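How Do Tall Warehouse Shelves Stay Up?
By Joelle Mahasneh 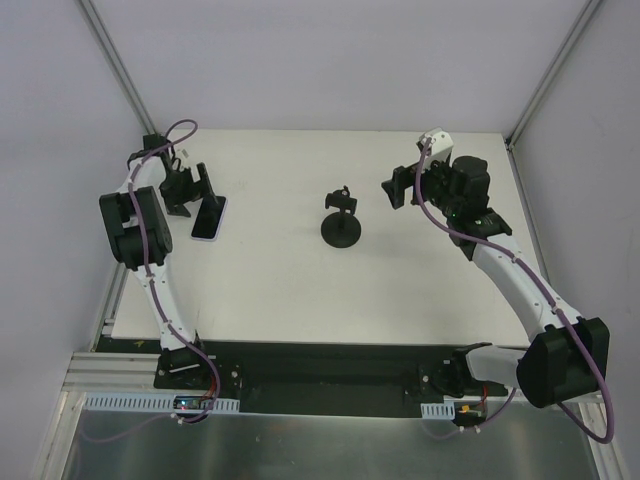

A warehouse shelf can be taller than a house and hold boxes that weigh as much as a car. It stays up for the same reasons small things do. Everything has a balance point, and as long as that point sits over the base, the thing stands. Take the black smartphone leaning on its stand on the white table. A phone on its thin edge would tip over with a tiny push, but the stand gives it a wider base and something to lean on. Big shelves need a good base too.

What holds a shelf up?

The tall posts at the corners are called uprights. The bars that go across, where the boxes sit, are called beams. Between the front and back uprights there are slanted pieces called braces. They make triangles. If you push on a square made of craft sticks, it squashes flat. Push on a triangle and it keeps its shape.

At the bottom of each upright is a metal foot called a base plate. Bolts go through the plate and into the concrete floor. The bolts are called anchors.

Where do heavy things go?

Down low. A shelf with heavy boxes at the top and nothing at the bottom has a high balance point, and that makes it easier to tip. You can try this with a shoebox standing on its short end. Tape some coins inside at the top and nudge it, then move the coins to the bottom and nudge it again.

What does the sign on the end mean?

Many shelves have a sign that tells workers how much weight they can carry. If a sign says 100 pounds per shelf, then two boxes of 60 pounds are too much, even if they fit. There is room for them, but the beam could bend.

Who checks the shelves?

At the Bodholm warehouse in Dirkwood that job belongs to Rasha Chidiac. There are 387 uprights in the building and she looks at every one each January. She is looking for dents, loose bolts and missing clips. A forklift bump near the bottom of a post is the worst kind - a bent post can't carry as much weight as a straight one. When she finds one, the boxes come off and no one uses that shelf until it is fixed.

What about shelves at home?

Bookcases can tip too, so never climb on one. Ask a grown-up if yours is fastened to the wall, and keep the big books on the bottom shelf.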